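Speaker notes, Wivorura practice track
12 Feb 2025

Slide 4. Start with scope. The Rarau rules cover hand-held gripper recording of soft goods: blankets, pillowcases, sheets. Fixed arms are under a separate document, skip unless asked.

Slide 5. Session rules. Both grippers are checked open and closed before the first take. Cables stay clear of the cloth - repeat this one. A take with a dropped grasp is kept and labeled, never deleted.

Slide 6. Numbers. 2234 takes reviewed, 157 rejected. Most rejects were late labels. Do not read out the table.

Slide 7. Bedding. One operator, two grippers. Grasp at a corner or an edge where possible. Pillows stay on the bed unless the task sheet says otherwise. Pause here for the Guvasden question on lighting.

Slide 8. Review. Second reader checks the first 100 takes from each new site, then a sample. Disagreements go in the log with both labels kept - no averaging. Next revision is due in November.

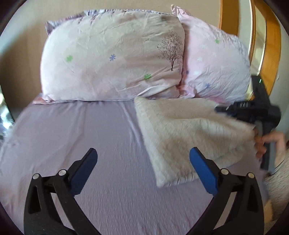
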